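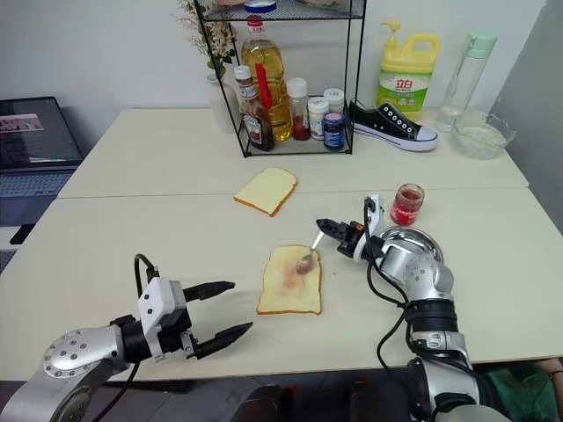 Gevik adds strawberry to its small-jar jam range

For release: October

Gevik, the family-run preserves maker based in Flidari, is adding a strawberry jam to its range of small glass jars. The new jam goes on sale this month in farm shops, delicatessens and village stores across the district, and through the company's own shop at the Nasteser works.

The small jar was brought in last year for people who live alone or who only have jam at the weekend. Customers had told the company that a full-size jar was often thrown away half eaten. Plum and apricot came first, and the two together are now stocked by 237 shops. Strawberry was the flavour most often asked for in letters and at market stalls.

The fruit is grown on 7 farms, all of them within a short drive of the works. It is cooked in open pans in small batches, with sugar, lemon juice and nothing else. The jam sets softly, so it can be spread with the back of a spoon on toast without tearing the slice. It also keeps its shape well enough to go between the layers of a sponge.

"We made a good many batches before we had one we liked," said a spokesperson for Gevik. "The early ones were either too stiff or ran straight off the bread. We tried them all on plain white toast, as that is how most of our customers tell us they eat it."

The first run is 800 cases. A second run will follow before the end of the year if stocks of frozen fruit allow -- the summer crop was smaller than hoped on two of the farms.

The jars are packed in trays made by Sampaio, which also supplies the lids. The trays are plain card and can go in with household paper recycling. Empty jars may be handed in at the Nasteser shop, where they are washed and used again. Last year 301 customers signed up to the jar return scheme, and it will now cover the strawberry jars as well.

Once opened, the jam should be kept in the fridge and eaten within four weeks. Unopened jars keep for a year in a cool cupboard.

The Nasteser shop will have open jars and toast out for tasting every morning until the end of the month, from 10am to noon. There is no need to book.

Shops wishing to stock the range can ask for a price list and sample jars from the Gevik trade desk at the Nasteser works.

Ends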